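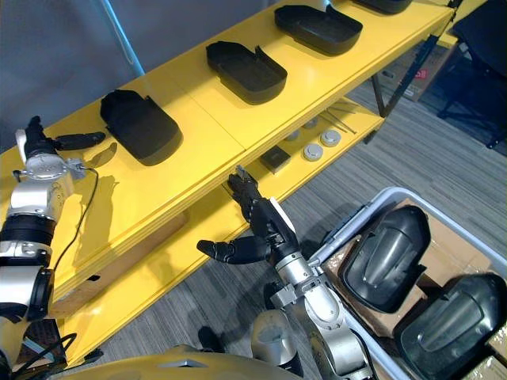 3.2 Setting up the shelf

I'll admit I spent far more of the project on shelving than I'd planned to. When I first wrote up the study for Lerngate, the shelf got a single line in the methods, something like "parts were kept on a two-level rack", and I moved on to what I thought was the interesting stuff, the order in which people pick parts up and put them down. Then I sat through the first few sessions in Pukville and noticed that the order mostly came from the shelf. People take what's in front of them and what they can get their fingers around. So the rack got its own section, and you're reading it.

The layout is the one in Figure 1. Trays go up top, parts go underneath. I'd tried it the other way around to begin with (trays below, parts above) and I hated it. You'd lean over to drop something into a tray, your forearm would brush the parts on the upper level, and away went a disc. Discs roll. I cannot stress enough how well discs roll. With the trays on the top level you're working down into an open shape you can see, and the worst that happens if you bump one is that it slides a little.

The trays are black and the shelf is bright yellow, and I'm very fond of that pairing even though it started as a matter of what was in the storeroom. A dark tray on a glossy yellow surface has an outline you can pick up out of the corner of your eye. We ran a short pilot with pale trays on a pale board, and people kept setting parts down on the rim and then having to nudge them in. The gloss does have a cost: under the overhead lights you get shiny patches, and a couple of participants said they found them annoying by the end of a long session. I turned the lights down a bit after that and nobody brought it up again.

Spacing took some fiddling. I wanted the trays in an even row with enough room between neighbours for a whole hand, because my early notes are full of knuckles knocking the next tray over. Too much room and the far tray becomes a stretch, and once something is a stretch people save it for last, every time, and then you're measuring arm length instead of preference. I settled on a gap I was happy with and put small pencil ticks along the back of the shelf so I could get everything back to the same spot between runs. The ticks wore off twice. I'd use tape if I did it again.

The lower level is looser on purpose. Round grey discs sit toward one part of the shelf, with a small dark block near them, and the thin metal rods lie further back. I didn't line the rods up. In the pilot I had them all parallel, neat as cutlery, and people treated them as a display and seemed reluctant to disturb it (one person asked me if they were allowed to). Lying every which way, they read as ordinary parts on an ordinary shelf, and people just got on with it.

Figure 1. The two-level kitting shelf, with black trays on the upper level and grey discs, a dark block and metal rods on the lower one.

A word on the gap between the levels, which I got wrong the first time. It needs to be tall enough that you can see the tops of the discs without ducking. Each disc has a little recess in the middle of its top face, and for the second task that recess has to be facing up when the part goes into the tray. If the upper shelf hangs too low over the parts, people pull each disc out to the front edge, have a look, flip it if needed and only then lift it. I recorded that extra pull as its own step for the first 9 sessions before I clicked that it was the furniture's doing and had nothing to do with the task. Those sessions are left out of the counts in Section 4. After I reset the rack, I logged 346 pick-and-place moves that I'm comfortable using, and everything from here on is based on those.

The thick rounded front edge on the top shelf is worth a mention too. I'd assumed a lip like that would get in the way, but people rest a wrist against it while they steady a tray with their other hand, and I suspect it helps a fair bit with the fiddlier parts. I haven't tested that properly. Paucar's older bench work used square-edged boards, so our reach times and theirs shouldn't be laid side by side without some care, and the same goes for the Uden layout, which has a single level and no overhang at all.

I checked the position of everything against my own sketch at the start of each session and again at the break. It's a boring job and takes 2 minutes. I skipped it once in March, and the nearest tray spent a whole morning sitting back to front, with its raised flap facing the person. That morning's moves are marked in the data file so anyone who wants to drop them can.

The sketch and the session notes, last tidied up in December 2019, are stored with the rest of the material. If your shelf is a different height from mine, start with the gap between the levels and leave the tray spacing until you've got that sorted.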